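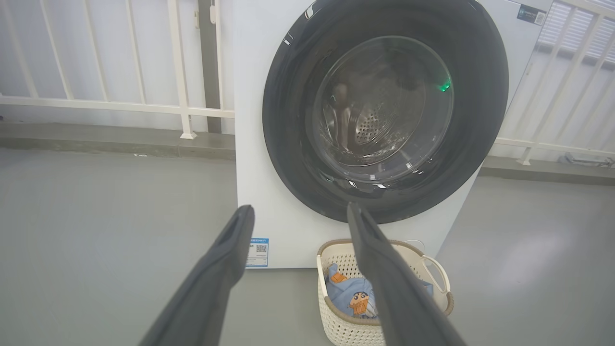

Laundry Corner, First Floor

Photos by Kerstin Nolte
Gallery 9 in the Drirkitz house series

The laundry corner was finished in August, after the kitchen and before the upstairs bath. It is a small space off the back hall, and most people walk past it on their way to the yard. A few readers asked to see it after the kitchen gallery went up, mainly because they have a similar corner and want to know what fits.

The washer is a front loader with a round door. Before this there was an old top loader in the same spot, which Edeltraud Gerlach had used for as long as she had lived in the house. She wanted something she could fill from a stool. A front loader does that, and it leaves the top free for a folding board, which is still on order from Engelhardt.

The corner cost 1553 in all, including the new water valve, the drain hose and the delivery. The floor was already there and only needed cleaning. Kojo Mensah did the plumbing in one morning and came back the following week to level the machine, which had started to walk a little on the spin cycle. He turned the two front feet down a quarter turn and it has stayed put.

We looked at stacking a dryer on top and decided against it. Edeltraud dries everything on the line in summer and on a rack in the back hall the rest of the year. The rack folds flat behind the door.

The basket

There is no closet near the washer, so the laundry basket lives on the floor by the machine and goes up and down the stairs with the wash. The old wicker one snagged sweaters and was thrown out with the top loader. Its replacement is plastic, with holes in the sides so that damp towels get some air, and it wipes clean with a cloth.

Two handles were a must. The stairs have a turn halfway, and a round tub with no grip had already been dropped there more than once. If you are buying one, measure the narrowest part of your stairs first and take the number with you to the store. Edeltraud's rule is that if she cannot see over the top of the load, it is two trips.

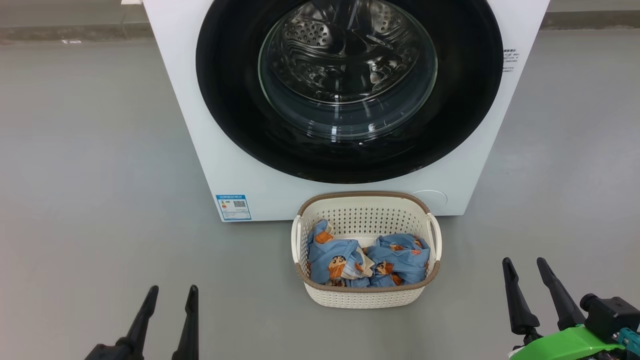 Cream basket with a brown-gray rim, set below the washer door. In it, light blue fabric with a cartoon print.

The filter is worth a mention because several people have asked where to find it on a front loader. On many machines it is behind a cap low down on the front. Leave enough clear floor there to get a shallow tray under it. Kojo suggests cleaning it every couple of months, and sooner if anyone in the house leaves tissues in pockets. Put an old towel down before you open it.

The door

Oluwatosin Tamuno, who drew the floor plan, marked the full swing of the door on the floor with tape before the machine was delivered. That turned up a problem with the hall door, which would have hit it. The hall door was rehung to open the other way. It took one extra hinge and an afternoon.

Between washes the door is left open a few inches so the rubber seal can dry. It gets shut again when the grandchildren visit. 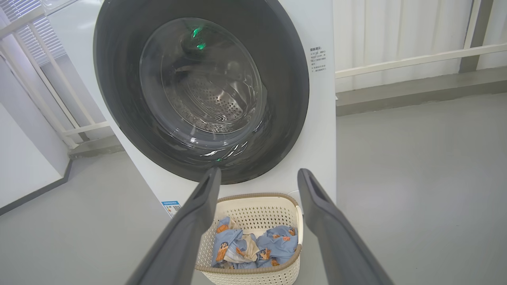
Door closed, with the steel drum and its lifter rib showing through the glass. The small label at the right is printed in Chinese.

Still to do: the folding board, a shelf for detergent, and a hook for the peg bag. The wall also needs a second coat of paint where the old pipe came out. Those will go into a later gallery along with the back hall.

Next in the series: the pantry. Previous: the kitchen, with notes by Sieglinde Stöcker.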